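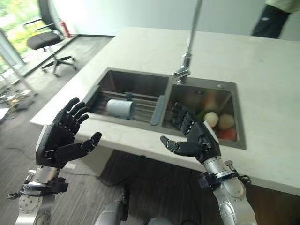 Photo: Adi Govindasamy

Stoltenon double-bowl sink, with the wire rack

I have now lived with two bowls for over 8 months, long enough for the showroom glow to wear off. We chose the Stoltenon after a tour of every sink in Clodham, an afternoon I'd like back. It cost £289 from Lenz, and the fitter at Nornwood wanted another £176 to put it in. He also had views about our waste pipe, which he shared at no extra charge.

The good first. Brushed steel hides water marks far better than the mirror-finish thing we had before, and the flat rim wipes clean in one go. The left bowl is a touch wider and takes our big roasting tin, provided you go in at an angle and don't mind a wet sleeve. The right one is for rinsing salad and for the mug that somebody will be coming back to.

The wire rack lies across the left bowl and is meant for drying dishes. In our house it's a shelf. A white roll of something is usually parked on it, on its side, about as close to the water as it could be without swimming. Plates do drain well there when they get a turn, but wine glasses wobble on the rails, and I've stopped trusting it with anything that has a stem.

Cleaning the rack is a chore. Gunk collects where the wires meet and it needs a good 30 minutes' soak — in the other bowl, so at least there is one.

Four stars. I'd take one off for the rack if it were sold separately.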